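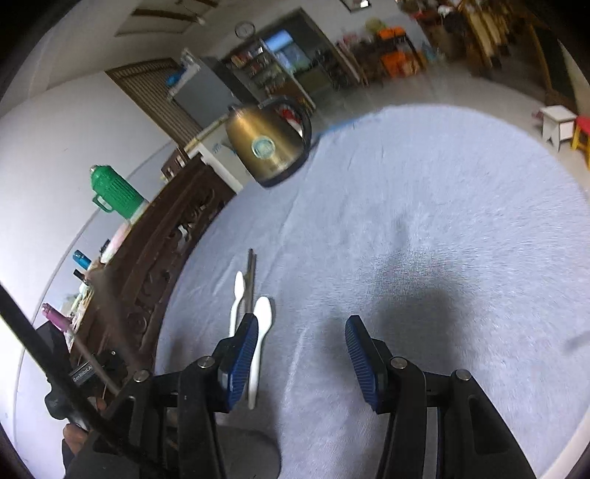

Gripper view, table with the spoons and chopsticks set out

From: Jia list
Date: 9th October
Subject: Re: [soro-users] chopsticks keep failing, spoons are fine

Hello all,

Picture at the top, as asked for. Both white plastic spoons are there near the jaws with the dark metal chopsticks lying parallel next to them, and you can see how the blue finger pads angle in. It's the ribbed pads I want to talk about, really.

Earlier on the list, someone wrote:

> We've been recording table-laying with the Grestent hand-held and
> the spoons are lovely, but our policy is hopeless with chopsticks.
> It goes for the pair and comes up with one, or it nudges them apart
> and then dithers. 196 demos so far, all on a bare tabletop.
> Do we just need more? And does it matter which way round they lie?
> Also, has anyone tried teaching this over the remote link instead?

We had exactly this back in July! My first thought was more demos too, so I sat there and recorded over 800 of the things (my wrist has not forgiven me) and it got a bit better and then stopped getting better. What helped was being much fussier about how I did each one.

So, how I do it now. I come in from the side with the jaws wide, get one pad down on the cloth beyond the far chopstick, and close slowly so the two roll together before I lift. If they cross over I throw the take away, even if I manage to rescue it – the rescues taught ours to fidget. And yes, the direction matters, or it did for us. Turn the pair a bit between takes, and swap which side the spoons are on, otherwise it learns the table and ignores the chopsticks.

Do try a cloth. Ours is a pale fuzzy one, and on the bare top the metal ones skated off every time I breathed on them. The spoons don't seem to care either way.

On the remote link: I did 40 takes with the Grurnley handset and gave up. There's a lag on closing, small but enough that I squeezed too hard each time, and you can hear it in how the robot copies you (clack!). Fine for pushing a bowl across, though. If somebody has got the lag down on theirs I'd love to know what settings you're using.

One question back – do you trim the start of your takes? I cut everything up to where the jaws first open and I'm no longer sure I should. The last 3 batches I left whole and they trained about the same.

Happy to put my takes on the Soro share if there's room.

Cheers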